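28/05/2021

**The second-floor office at Drarkmont has its summer setup back, and it's so much better up there!**

If you walked past the glass partition this week and wondered what all the shuffling was, it was the yearly hot-weather changeover. Desks have been turned, the blinds have been cleaned slat by slat (a truly heroic job, 565 slats according to the people who did the wiping), and the big black standing fan is out of the storage closet for the first time since last fall.

The fan deserves a little praise. We looked at a few small desk models in March and the team from Valteo, who handle our furniture and fittings, talked us into keeping the large one and finding it a proper spot. Good call! One tall fan moves more air through that long room than a row of little ones ever did, and it leaves the desks free for, you know, desk things. It now stands by the white booth, out of the main walkway, so there's no more stepping over a cord on the way to the printer.

The booth stays where it is. It took two people most of a morning to get it level last year and we have no wish to go through that again. The shelf behind it has gone to the Amarasinghe room downstairs, which had been asking for one for ages, and the space feels a lot more open for it.

Then there are the blinds. With those white walls and the white ceiling, the office can get very bright by mid-afternoon, and the horizontal slats along the glass make a huge difference. They soften everything and still let the room feel like part of the floor. Erko, the small shop that cleaned our carpets in the spring, lent us the slatted brushes, and they work like a charm (we're buying our own set, the order is in). 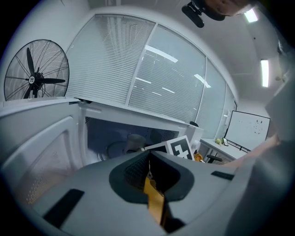
## What's next for the room

The remaining work is light. Two more desks need their cable trays, and the chairs that squeak are getting new casters. There is a budget of 200 dollars left over for plants, so if you have a favorite that can live without direct sun, write it on the sheet by the coffee machine. Ferns are in the lead so far, with a strong late push from the snake plant crowd.

A few small requests while everybody settles in:

- Leave the blinds down on the side nearest the fan after lunch. You can tilt the slats as much as you like.
- Please switch the fan off when you're the last one out.
- Keep the top of the booth clear of mugs.

The room is open for booking again, with space for almost 15 people if you bring in the folding chairs. Come up and try it on a warm afternoon, it's lovely in there now! Plant suggestions close at the end of the month.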